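How to trace where the ideas in a political manifesto come from

By Parisa Ghorbani

When a long political text appears on the internet, many people write about it the same evening. Most of them have read only the first pages and the list of names. In this guide I explain the method I use when I want to know which writers have influenced the author. It is slow, but it can be done at home with a spreadsheet and some patience.

Before you start

Save a copy of the text and write down where you got it. Long manifestos often exist in more than one version, and page numbers move from one to the other. Do not put a link to the full text in your own article. A short quotation is enough for your readers, and you do not help the author to find new ones.

Step 1. Separate the voices

Go through the text and mark every passage with one of these signs: O for the author's own words, Q for a quotation with a source, and C for a copied passage without a source. The last group is the hardest to find. Look for a sudden change in spelling, a different way to write dates, or a paragraph that is much better written than its neighbors. Take one unusual phrase of six or seven words, put it in quotation marks and search for it.

Step 2. Make the table

Use 4 columns: page, name, type of mention, length in words. A name in a long list of recommended reading is not the same as a copied essay of 3000 words, and your table must show the difference. If you count only names, a writer who is mentioned many times in passing will look more important than he is.

Step 3. Follow the source one step back

Open the article that was copied and see whom it cites. Very often a blogger in one country repeats a columnist in another, and the phrase has traveled through two languages. Write both names in your table. I stop after the second step back, otherwise the work never ends.
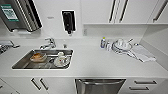

Skotik Review, No. 4, p. 31

Step 4. Write about influence with care

To be quoted is not to be guilty. Say "the author quotes her at length" if this is what you found. Do not write "she inspired him" unless the author says so himself, and even then remember that he wants to look well-read.

Check also who is absent. In one text of this kind I expected many religious sources and found mostly newspaper opinion pieces. That became the subject of my article, which I kept to 1000 words. The full table went into a separate file, so that other people could correct my mistakes. Two of them did.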